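Robotics Club Notes

Manipulation group moves on to soft packages
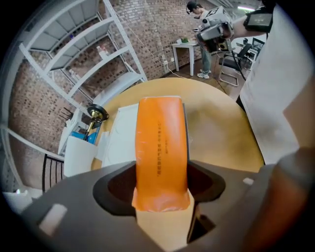

An orange package up against the gripper, with a second handheld gripper in use in the background.

The manipulation group has finished its first block of work with rigid objects and started on soft ones. The first block was blocks, cups and small boxes. The second covers anything that gives when you squeeze it, such as pouches, padded mailers and bags of rice.

Members work with handheld grippers. One person carries the tool, picks something up, sets it down where the task sheet says, and starts over. The group logged 445 picks in the fall, and 173 of them were thrown out at review. Most of the rejected ones had the same two problems: the person moved too fast on the approach, or let go before the object was resting on the table.

Trygve Aasen, who leads the group, has rewritten the task sheet with that in mind. The new sheet has 18 tasks, down from a much longer list, and each is done slowly and in both directions. If you take a package off the table, you also put it back. Please read the sheet before your first session. Copies are in the blue binder, and the old version should be recycled.

Soft packages have already raised a few questions. A stiff box can be gripped almost anywhere along its sides. A pouch folds at the point where you grip it and the contents slide toward one end, so the weight is different by the time it leaves the table. Trygve asks that members write down where on the package they took hold — top, middle or bottom — and whether it was standing or lying flat. A pick that fails is still worth keeping if the notes are complete.

The group is also comparing two sets of finger pads. The Hunby pads are softer and hold thin plastic well, but they wear quickly at the corners. The Oslow pads last longer and are easier to clean. Members are split on which to use for the spring, so both will stay in the drawer for now. Label the set you used at the top of your log page.

The target for this block is 80 accepted picks per member by the end of March. After that the group will begin preparing for the Trosness meet, where teams sort mixed parcels into bins against the clock. We entered last year with rigid objects only and placed in the middle of the table. The rules have changed since then, and soft parcels now count for more points than boxes.

Two housekeeping items. Put the grippers back on their chargers at the end of a session, even if the next team is already waiting. And keep the floor clear between the work tables, bags and coats included.

New members are welcome at any point in the block. No programming is needed for the picking work, though anyone who wants to help with the review software should speak to Trygve.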